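Ticket: Left gripper stalls short of closed after fingertip swap
Project: Brollside, two-arm bench
Opened by: Dougal Aitken
Assigned to: Ulla Haugen
Priority: normal
Status: open, workaround in place

Reported
Left arm carries the Cocco gripper, right arm the Padgate. Since the longer fingertips went on in March, the Cocco stops 4 mm short of closed and reports a hold. Nothing is between the fingers. The Padgate closes fully with the same command. Controller is the Brunduma on both sides.

Ulla Haugen, 09:40
Please send the force limit and closing speed for each side, and say whether the homing routine was run after the swap.

Dougal Aitken, 10:15
Force limit 36 N on both. Speed 60 mm/s on both. Homing was run on the right only. I had assumed it ran on both from the one menu entry.

Ulla Haugen, 10:30
It doesn't. Each side has its own entry. Home the left with the fingers clear of the table and try again.

Dougal Aitken, 11:20
Done. Gap is down to 2 mm. The hold is still reported, but later in the stroke. I swapped the signal cables at the controller and the fault stayed with the Cocco, so I am ruling out the controller port.

Wendell Halvorsen, 11:45
Check the fingertip screws. On the Cocco the longer ones touch the inside face of the opposite finger before the pads meet. The Padgate has a deeper recess and takes either length.

Dougal Aitken, 13:05
Confirmed, witness marks on both inner faces. The short screws are in the other store, so I have limited the stroke in software and carried on with the comparison using tasks that don't need a full close. Next is the microwave: door release with the left, start button with the right.
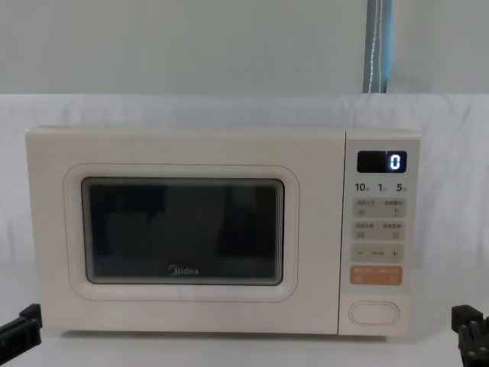 With the stroke limited, the Cocco can still press with closed tips, but it can't pinch anything thinner than the gap. Please leave cloth handling out of the comparison until the screws are changed, or the Padgate will look better than it is.

Ulla Haugen, 13:30
Agreed. Keep the force limit the same on both sides. Remove the stroke limit when the short screws go in and home the left again before logging any results.

Dougal Aitken, 13:50
Will do. Leaving this open until the screws arrive.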